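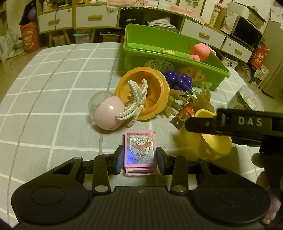 ## Zevov Road Runners: Minutes of the February Club Meeting

Meeting opened at 7:10 p.m. in the upstairs room. The January minutes were read and approved with one fix: the cross-country team finished ahead of Grulport Harriers at the relay, and the old version had it the wrong way around. Cheers all round when that was put right!

### Race results

What a month. Eight members ran the Rampersad Half and every one of them finished, in a headwind that lasted from the bridge to the reservoir. Three were running their first half marathon. Our women's team took second place, the best result the club has had there, and the captain asked that the minutes say how loud the support was at the top of the hill.

Bib 2282 was read out because our member wearing it ran a personal best and then jogged back out to bring in the last of our group. Big applause.

### Summer 10K

The date is agreed with the city and the course stays as it was last year, apart from the start, which moves to the far side of the park so the first turn isn't so tight. The water stop by the tennis courts will go on the left. Online entry opens at noon on the first of the month. We already have 68 names on the interest list, and that's before a single poster has gone up.

Discussion about finisher medals or finisher mugs. Mugs won, by a lot. Brillonano has offered to print them and will send a proof before the next meeting.

### Kids' mile
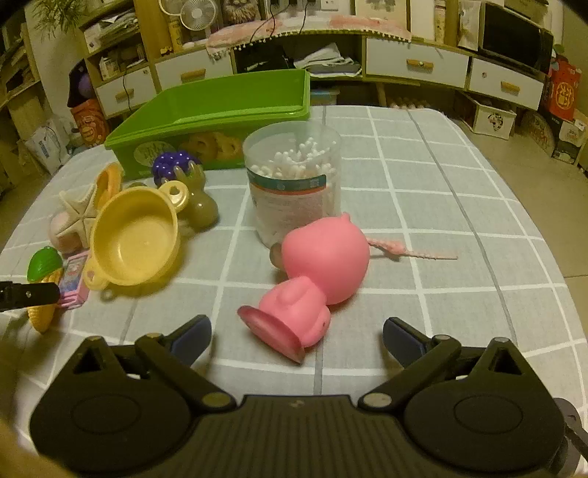 *Pink pig toy on the grid cloth*

The kids' mile is back and goes off before the 10K this time, so parents can run both. Under-sevens may have an adult alongside them. The age groups from last year worked well and will be kept. It was suggested that the small ones get their own finish tape, and the whole room loved this, so yes, there will be a tape.

We still need marshals for the two path crossings. Sign-up sheet is on the board by the door.

### Training

Tuesday-style intervals on the track are drawing a great crowd, and the slower group has grown so much that it will split into two from March. New runners should come to the easy group first and move up whenever they like. Hill sessions go back to the quarry road once the evenings are lighter. Until then, please wear something reflective 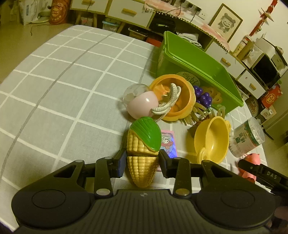
and bring a headlamp for the stretch behind the school, where two of the streetlights are still out. The city has been told.

### Other business

- Club singlets: one more order before spring. Sizes to the kit officer by the end of the month.
- Bus to the Grulport relay: yes, if enough people want it. Hands went up very fast.
- The lost blue glove from the half is still in the kit box.

Meeting closed at 8:25 p.m. Next meeting in March, same room, same time.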